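Order for refitting CPU and hard drive in an old office tower?

Posted 2024-11-26 by hamdy_desk
2 answers – 8 comments – 1,009 views

I have an old Zotari office tower that was given to me in June. The processor has to go back in and so does the hard drive, which sits in one of those plastic clip-in brackets. I've never fitted a processor before. Does the order matter, and should the case be upright or flat? The shop in Hevach wanted more for the job than the whole machine is worth.

Answer 1 (accepted)

Lay it flat with the open side facing up. Processor first, drive second. You want as few cables as possible in your way while you work on the socket.

Keep the chip somewhere it can't slide off until you're ready for it. Lift the lever, raise the metal retention frame and look at the socket under a good light. If it has pins in it, don't touch them, not even to brush off dust. 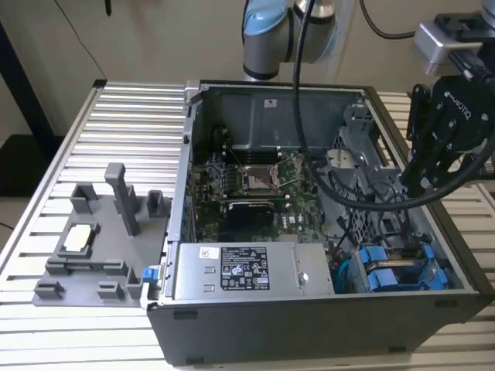 Socket open and empty, chip in a recessed pocket to the left of the case.

Match the small triangle on the corner of the chip with the mark on the board, lower it straight down and let go. Don't press on it. Close the frame, then the lever. The lever will feel stiff, and that worries people the first time, but if the chip is level it is fine. Thermal paste and cooler next – a blob the size of a pea will do.

Answer 2

just do the drive first, makes no difference. I've had mine out 2 times and never had a problem

Answer 3

Either order will work, but I agree with the first answer.
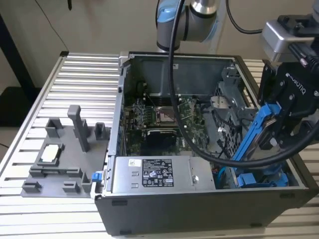
Drive brackets vary, though most of the office ones flex a bit so the pegs go into the holes on the sides of the drive. Check which end the connectors face before you push it home. The blue sort can go in at an angle, tilted down into the drive area, so don't force it flat at the start. Watch for cables hanging across the board as well – move them aside before the bracket goes down. My Olar drive is 800 GB and a standard size, and it clicked in with no screws.

Plug in data and power last.

Last updated: 2024
Share (2)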